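Keep the Junk Drawer
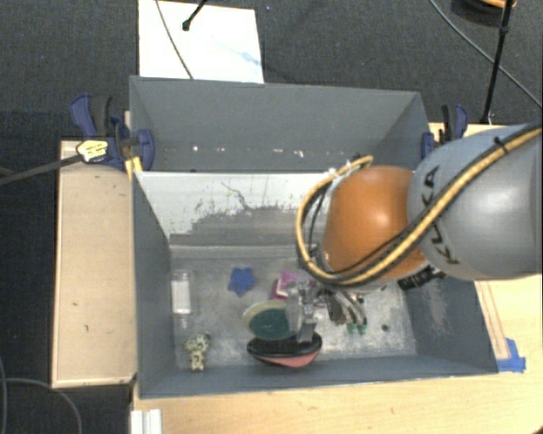 Every few months someone tells us to empty the junk drawer and start over. I stopped doing that in October, after throwing out a fuse I needed 2 days later. Mixed storage works at home. A big open gray bin of assorted small objects, like the one in the photo, lets you look in from the top and reach for what you want. Thirteen labeled boxes make you remember which label you picked – and I never do.

Mirjam Sutter
26 Aug 2018

13 shares | 2 comments

laltcombe_dad: Agree. My labels all say "misc" anyway.

Chettiar: No. I lost a house key in a drawer like that for 3 years.

Contact | © Prarnar | Back to top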